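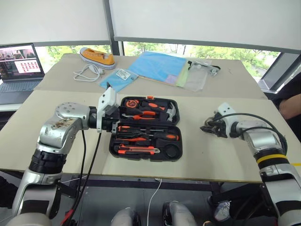

# Stop testing grippers on cubes

Most gripper comparisons I have read use blocks, balls, tins and a drinks bottle standing upright in clear space. The gripper comes down, closes, lifts, and somebody writes down a success. At the end there is a table, and every gripper in it scores so well that you may as well choose by price.

I think these tests tell a buyer very little, and I'd like to see people drop them in favour of something duller and harder. My suggestion is an ordinary plastic tool case with moulded slots, open flat on a table. We have used one at Wanham since December, and it has changed my mind about several things I had been sure of.

## Why a tool case

A tool in a moulded slot is held on nearly every side. The pliers sit down in their recess, and the handles are the only part you would want to take hold of. The tape measure is chunky and looks easy, but the slot was shaped around it and leaves hardly any room for a finger to go down beside it. The hammer has its weight at one end. If you take the handle in the middle and lift, the head stays down and the whole thing twists in your grip.

The screwdrivers are the ones I care about most. A screwdriver lying horizontally in a slot is a round handle in a shallow trench. People get it out without thinking, usually by pressing on one end or hooking a fingertip underneath. A gripper that only opens and closes has to manage it by getting both fingers down the sides of the handle, and the sides are where the plastic is.

Then there is putting things back. Any gripper that can pull a tape measure out by brute force can look good in a video. Returning it to the slot, the right way round and seated so the lid will shut, is where we began to see real differences. I'd now give more weight to putting back than to picking up, and most published tests don't include it.

## What we compared

We ran two grippers on one two-armed robot, with the white one on the left arm and the black one, which has the mechanical fingers, on the right. The white one is from Holzer. The black one is a Narnska and came to us through Bokwood, who also lent us the mounting parts. Each gripper had 20 attempts at each tool, out and back, with the same person driving.

I know the objection to this. The two arms aren't in the same place, so each gripper comes to the case from its own side, and a tool that is convenient for one may be awkward for the other. So for the second half of the attempts we turned the case round. It is a simple fix, and I'm surprised how often I see two-armed comparisons where it wasn't done. When we turned the case, one result swapped over completely. The utility knife had looked like a clear win for the Narnska, and after the turn it was a clear win for the Holzer. The knife result had been telling us about reach and nothing else.

I would have published that wrong number quite happily. It was Keyvan Safavi who asked for the case to be turned, and at the time I thought he was being fussy.

## What I think we learned

Fingers help less than I expected on the way out. The Narnska could get at the screwdrivers in more ways, but having more ways meant the driver spent longer choosing one. The Holzer had a single approach to offer, and when that approach worked it was quick. When it didn't work there was no second idea, and you could push at that slot all afternoon.

On the way back in, the fingers earned their money. A tool never comes out held exactly as you intended. It is rotated a little, or it has slid. With the Holzer, the only cure was to put the tool down on the table and pick it up again. With the Narnska, the driver could often nudge it straight once it was resting half in the slot. Of the 20 attempts with the hammer, the Holzer needed a second pick in 7. The Narnska needed one in 2.

That is a useful difference. You won't find it by lifting cubes, because a cube doesn't care which way round it goes back.

I also came away thinking that grip force is given far too much space on data sheets. Nothing in a household tool case is heavy enough to trouble either gripper. What troubled them was how wide the finger is at the tip, how far it can go down before the body of the gripper meets the lid, and whether the driver can see past it. I couldn't find the second of those three on either data sheet. We measured it ourselves with a ruler.

## The table should be untidy

I have a smaller complaint about how these tests are staged. The usual picture shows a bare table with a plain cloth at the back. Ours generally has other stuff on it, and behind the case you'll see a canvas sneaker, a folder, a coiled charging cable and a metal bracket in a clear plastic bag. I'd leave them there. A gripper that will be used in a real workroom is going to have soft and shiny things near it, and if a camera or a planner gets upset by a plastic bag, I would like to know before the invoice is paid.

The same goes for wear. The left arm has scuffs and dark stains on its upper housing, and I would trust a comparison run on an arm like that more than one run on something fresh from the crate. New joints are tight. You want to know how a gripper behaves at the end of an arm that has done some work. I would apply this to cables as well. Both arms have cable on the outside, and on some moves we had to think about where it would go before we thought about the tool. Time lost that way should go in the write-up. It is part of what the thing costs you.

## What this test doesn't do

It doesn't measure speed in any way that would help a factory. Our driver was careful and so the times are slow. It says nothing about soft objects or wet ones, and it has a strong bias towards handles. If your job is packing fruit, ignore all of this and go and buy fruit.

It also depends on the driver more than I'd like. We tried a second person for one session, and the order of the two grippers stayed the same for five tools and changed for the tape measure. I don't have a good answer to that. More drivers would help, though every extra driver means days of practice before their numbers are worth anything, and small groups don't have the days. For now I'd ask people to say who drove, how long they had practised and which gripper they had learned on. Ours learned on the Holzer, so if anything the results above are kind to it.

And a tool case is only one fixture. Slots vary a lot between makes, and a looser case would probably have brought our two grippers closer together. I would still take numbers from a loose case over numbers from a cube.

We are keeping the Narnska on the right arm. I'd have liked one for the left too, but the money went on spare fingertips, and for holding the case still while the other hand works the Holzer does perfectly well. The next round will include closing the lid, which neither gripper has managed yet without the driver swearing at it.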